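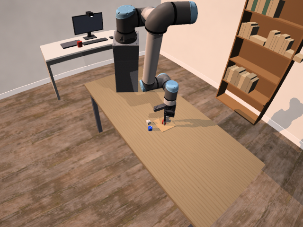

Household robots have been promised to the public for a long time, and our project set out to measure how close one common type of machine, a single arm with a two-finger gripper, has come to doing ordinary household work. We did not attempt cooking or laundry. We chose the humblest chore we could define, which is clearing small things off a table and putting them where they belong. All of our trials were run in simulation, in a model of a study with a desk, a bookcase and one long wooden table. The objects were small dice-like cubes, among them a white one and a blue one resting to the left of the square orange-tan mat. Game pieces left out after an evening are a fair stand-in for the buttons, coins, bottle caps and loose batteries that gather on real tables, and they have the advantage that any reader can judge whether the job was done.

Project title: Clearing the Table: A Simulated Study of Small-Object Tidying
Prepared by: Chandrasekhar Shetty and Meenakshi Mudaliar
Submitted: January 2018

1. Purpose

The project addressed two questions. The first was whether an arm with a fixed base can pick up a small object from a table and place it inside a marked area often enough to be useful in a home. The second was what kinds of failure remain, and whether a person in the home would find those failures acceptable. The second question was added at the proposal stage, after our reviewers observed that a success rate alone says little about whether anyone would want the machine in the room.

2. Background

Most published work on tidying uses objects the size of a fist or larger. Smaller objects receive less attention, although they make up a large share of what people put away each day. An object with short edges leaves little room for error. If the fingers come down slightly to one side, one of them lands on top of the object or pushes it away before the other can close.

Shop-floor work offers a useful comparison. A machine that loads parts into a tray usually receives each part in a known position, held by a fixture or feeder. A table in a home has no fixture. The position of every object must be found again each time, and the lighting changes with the hour and the weather. We therefore varied the position and rotation of the objects in every trial, and also changed the direction of the light.

3. Method

Two control programs were written for the study. The first, called Jalow, plans one complete motion from a single estimate of where the object lies. The second, called Brekke, stops above the object, estimates its position again, and corrects the gripper before closing. The room, the arm and the table were the same for both programs. The scripts that set up each trial and stored its result were kept in a separate package named Pirkska.

A trial began with the arm raised and ended when the object had been released or when the time limit was reached. A trial was counted as a success only if the object came to rest fully inside the target area. An object resting across the border was counted as a failure, even in cases where a person might have called the result good enough. 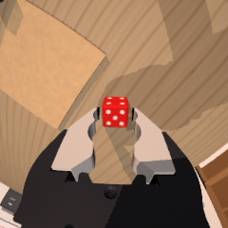
The last stage of the approach received the most attention during development. In early versions both programs lowered the gripper at a constant speed, and many trials ended with the object knocked sideways. The final versions slow down near the tabletop and check the alignment of the fingers with the sides of the object. A cube taken across two opposite faces can be held firmly. A cube taken corner to corner tends to turn as the fingers close, and may slip out altogether.

We ran 3,704 trials during development. These served to adjust the programs and are not reported as results. The final comparison used 175 new starting layouts, given to both programs in the same order. No changes were made to either program after the first of these layouts had been run.

4. Results

Of the 175 layouts in the final comparison, Brekke completed 162. Its 13 failures fell into two groups. In the larger group the object was picked up correctly but rolled after release and stopped on or past the border of the target area. In the smaller group the fingers closed on nothing, and the program went on to complete its motion with an empty gripper.

Jalow did less well, and its failures were of a different kind. Most were missed or poor grasps that followed from an error in the first position estimate. The program had no means of noticing the error once it had begun to move. It was the faster of the two when it succeeded, and on layouts with plain, even light the difference in success was small. Strong shadows across the table accounted for much of the gap.

5. Discussion

A success rate of 162 in 175 is a good result for a student project, but it should be read with care. A person clearing a table would expect to put every piece away, and would pick up a dropped piece without thinking about it. Neither of our programs does this. Once a trial has gone wrong, it stays wrong until someone steps in. For a household this matters more than speed, because a machine that must be watched saves its owner very little effort.

The authors did not fully agree on this point. Ms. Mudaliar holds that a slow machine with a reliable way to try again would already be of value to people who have difficulty with fine hand movements. Mr. Shetty holds that the cost and size of a mounted arm rule it out for most homes at present, and that the near-term use is at a packing bench, where the work repeats and a supervisor is close by. Both views are recorded here at the request of our adviser.

Several limits apply to the findings. Contact between fingers and objects is simplified in simulation, and real surfaces are less regular in their friction. Our objects were rigid and simple in shape. Paper, cloth, cables and anything wet or sticky were left out of the study. The arm could not reach the bookcase, so no trial involved returning an object to a shelf, although that is a large part of tidying in practice.

6. Further Work

The next phase is planned for May and will be carried out at the Stidley workshop, where a physical arm can be reserved by student groups. The first task will be to repeat a portion of the final layouts on real equipment, using the same rule for success. The second will be to add a check after each grasp, so that a program with an empty gripper returns to the table and tries again. A gentler release will also be tested to reduce rolling.

The trial scripts and the record of all final layouts have been placed in the department archive together with this report. Students wishing to repeat the comparison should use the settings file stored with the final layouts, as the development settings differ in the speed of the approach.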